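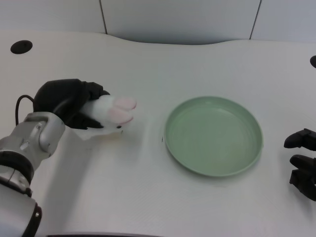
White plush toy with pink tips, next to a pale green plate on a white tabletop.

## Spot-cleaning plush toys

Check the sewn-in label first. Toys with a battery box or a cardboard stiffener must not be soaked; clean the surface only.

**Solution:** 5 ml of mild liquid soap in 600 ml of lukewarm water. Whisk until foamy and use the foam, as the liquid soaks through to the filling.

1. Brush the pile with a soft, dry toothbrush.
2. Test the foam on the underside. Coloured parts such as pink ears or paws can bleed into white fabric – press with a white cloth and look for dye.
3. Put a little foam on a shallow plate and pick it up with the cloth. Work from the outside of the mark inwards.
4. Wipe with a second cloth wrung out in clean water. Repeat until it no longer feels slippery.
5. Blot with a dry towel. Do not wring.

**Drying:** stand the toy on a rack away from radiators and turn it every few hours. Thick filling can need a full day, longer in January. Brush again once dry.

**Tabletops:** wipe white surfaces straight afterwards, including the rims of any cable holes, where suds collect.

Revised August 6, 2024, S. Ocampo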